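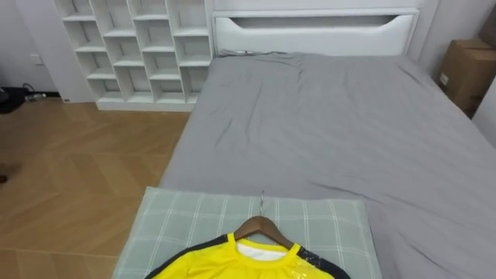 Why do we teach a robot with clothes, when boxes and cups would be much easier?
Because a rigid object keeps its shape while you plan, and a garment does not. Most of what you learned in the first half of the course assumes a fixed shape, and in this unit we take that assumption away.

Handout 5: Garments on hangers
Student project course, February
Instructor: Géza Hajdu. Lab assistant: Divya Bangera.

5.1 The task
Each team works with one shirt, one hanger and one bed. The program must find the hook, find the collar, and decide where the garment may be held. Later in the term you will also lift it, but please do not plan the lifting yet. Teams that began with lifting last year had to write their detection code again from zero.

5.2 What you must label
Every team labels 200 pictures by hand. Use these four names and no others:
hook - the metal part, up to the place where it enters the body
body - the solid part of the hanger that you can see
collar - the edge of the neck opening, front side only
cover - any clear plastic over the fabric

The label "cover" was added after a discussion with Kuldeep Malhotra, whose team trained on shirts without plastic. Their model took every bright reflection for the edge of a sleeve. If you are not sure where the plastic ends, draw the region a little smaller and write a note in the comment field.

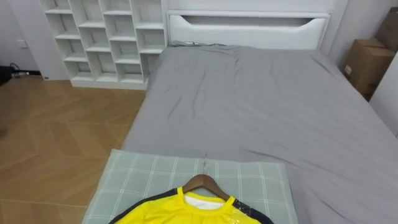 The hook is the most difficult of the four. It is thin, and on a checked pillowcase its line can be confused with the lines of the pattern. A detector that looks only for straight edges will give you many wrong answers. Try first to find the body, which is bigger and has a clear color, and then search for the hook in a small region near its middle.

Depth data will help you less than you expect. A wire lying flat on cloth is almost at the same height as the cloth, and many sensors return nothing for shiny metal.

5.3 Splitting the data
Keep 40 of your labeled pictures for testing and do not open them during training. Pictures taken one after another are nearly the same, so put a whole recording either in training or in testing. Roman Dudek's notes on the Raltley page explain this with a good example.

5.4 What to hand in
The label file, your code, and one page of text about the errors. Upload before 16:00 to the course folder. Bronisława Dudek reads the error pages, and she prefers three errors explained well to a long table.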